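Sekach paper clip bagging set: please read before training

Hello, and thank you for picking up our little set! Of the 159 recordings, 29 have a wrist tracking fault, and we would hate for it to surprise you.

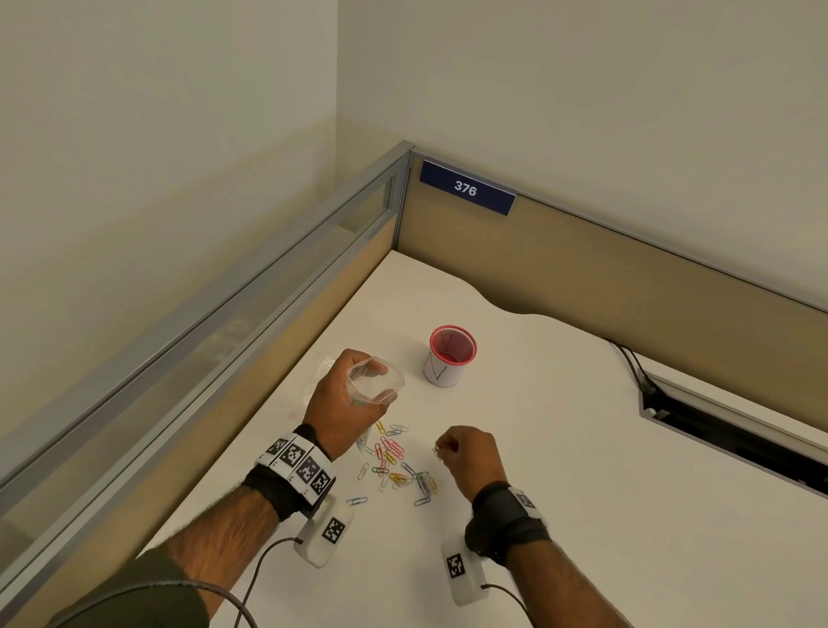 Paper clips and bag, desk 376.

In the bad ones the left wrist pose freezes and then jumps, sometimes by 43 mm.
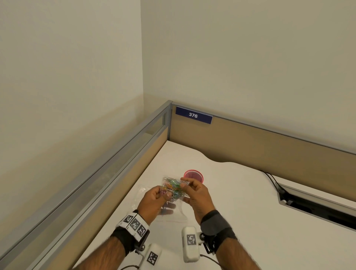 Costel Shehu traced it to a late clock in our logger, and we patched that in March.
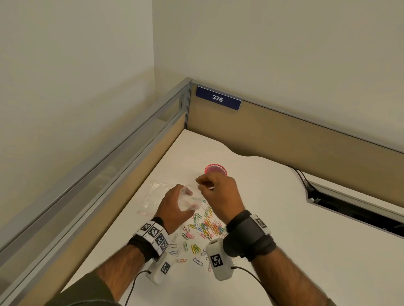 Small zip bag held over the clips.

Please don't replay the flagged files on a real arm. 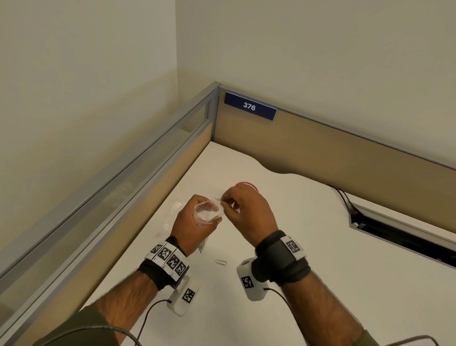

Dragica Mujić keeps the list in faults.txt, so do write to her if you spot another.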